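Costume Prop and Accessory Check, Stolholm Hall
Checked by: Refugio Barajas
Second check: Stefaniia Sirko
Month: August

1. Belt buckles, metal
Pass. Prongs tight, no sharp edges on the back plate. Buckle 58 had a burr near the hook. Filed down and put back in the bin.

2. Belts and straps
Pass with comment. Snap on the brown officer belt pulls open when the wearer sits. Walter Pacheco will replace it before the parade. Do not lend it out until then.

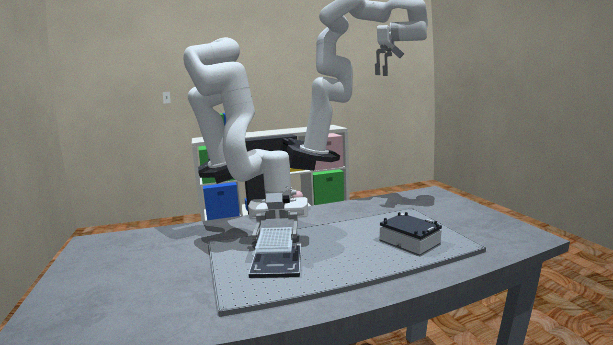 Two arms at the table, plate in the left gripper.

3. Helmets
One fail. Tag 1062, white trooper style from Kamness. Chin strap anchor is cracked on the left side. Padding is fine in the rest. Visors wiped and clear enough to walk in, but wearers still need a spotter on stairs.

4. Light-up props
Battery doors screwed shut on all the sabers. The Wurkell hilt got warm at the switch after a few minutes. Battery out, red tape on, moved to the repair shelf.
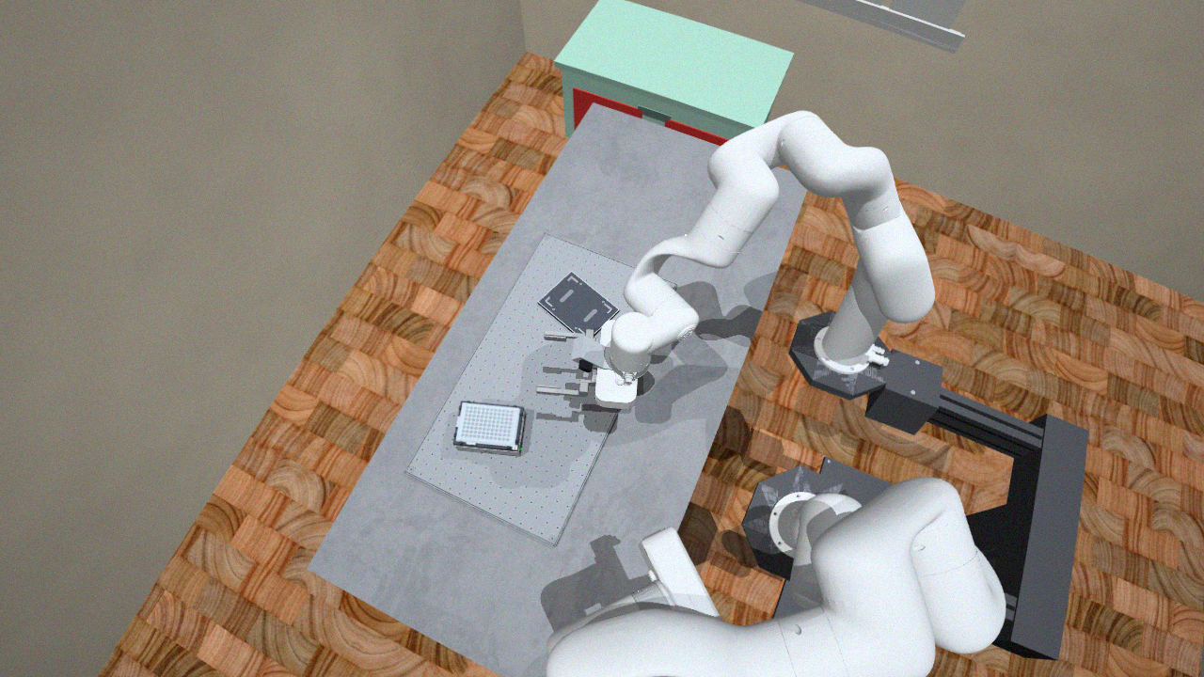 5. Blasters and other replicas
Orange tips present. Farah Ngau asked if the painted tips count. They do not under our rules, so those stay on display only.

6. Capes and robes
Hems are over 2 inches off the floor on everything except the long black cape. Pin it or skip it for the stage. The flame retardant tag is missing from the Pattinasarany robe, and I have written to ask for a new one.

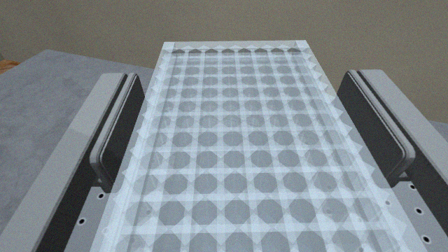 Until the tag comes, keep the robe away from the fog machine and the stage lights. Darmawan Menon has the key to the cage if anything needs to go back in.

Open items: 1062 strap, officer belt snap, Wurkell switch, robe tag.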